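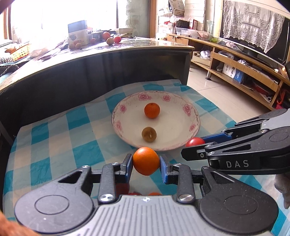
Last updated: November 13, 2023

Moving fruit onto a plate is the chore I keep returning to when someone asks whether machines can do housework yet. It has no tools, no liquids and no doors. A four-year-old can do it. It also contains most of the problems that keep manipulation research funded, and it fits on a table with a cloth on it.

Start with the grasp. A parallel gripper with a soft pad on each finger closes on an orange along one axis. If the fingers meet the fruit at its widest point, friction does the rest. If they meet it a little high, the fruit is squeezed downward and out. A little low, and it pops up. A person corrects for this through the fingertips before noticing there was anything to correct. Most two-finger hardware has a motor current reading and a camera, and the camera's view of the contact is largely blocked by the fingers themselves.

Tomatoes are worse. The skin is slick and the closing force that holds an orange securely will split a ripe one. One force setting for both is a compromise, and the compromise drops things.

Then there is placement. An empty plate is easy. A plate with two pieces of fruit already on it is a different job, because round objects roll when touched and the plate has a slope near the rim. The policy has to pick a free spot, lower the fruit until it is supported and open the fingers without nudging a neighbor. With two arms working over the same plate, they also have to stay out of each other's way — which a person's arms do without any visible planning.

I spent two evenings going through the logs Lucie Wong sent me from the Gustusberg trials. Her group trained on 2833 human demonstrations across 14 household tasks, all recorded with hand-held grippers in ordinary rooms. Fruit to plate was among the best of the 14. The failures were not spread evenly. Picking from an uncluttered stretch of table rarely went wrong. Picking a fruit that touched another fruit went wrong often, usually because the fingers came down on top of both.

Patterned tablecloths deserve a mention. Checks and wrinkles give a depth estimate plenty of texture to work with, so I expected them to help. In Lucie's runs the wrinkles mattered more than the checks. A fold a few millimeters high is enough to catch a fingertip on the way in and drag the cloth, and then everything on it has moved.

The shop-floor version is in better shape. Meireles has been packing citrus into trays with suction cups for years, and the Skutow line does the same with a different cup. Those cells work because the fruit arrives in one layer, under fixed lights, with a tray in a known place. A kitchen offers none of that, and a bright window behind the table will change the exposure of every camera facing it.

So my answer for now: yes to the chore, slowly, with somebody in the room. I would not leave it running over lunch. I have asked for the Cirnura checkpoints, which are supposed to handle touching objects better, and will rerun the numbers in December if they arrive.

Contact | © 2023 | Back to top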